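**Sim cell for the tap-turning task: arm keeps stalling on the left handle**

Running the Celtari cell in simulation before we touch the real one at Reltthorpe. Spout and two separate handles, same layout as the real sink. It stalls 4 times in 50. Vendor says raise the torque limit. I have my doubts.
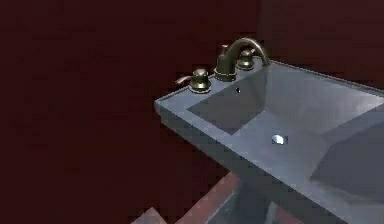 *Sink model as loaded, left handle nearest.*

**Arvo Pesonen**
I wouldn't touch torque yet. Check the lever's collision mesh and hinge axis first – ours was out after an import.

**drokari_fan**
just reinstall it, worked for me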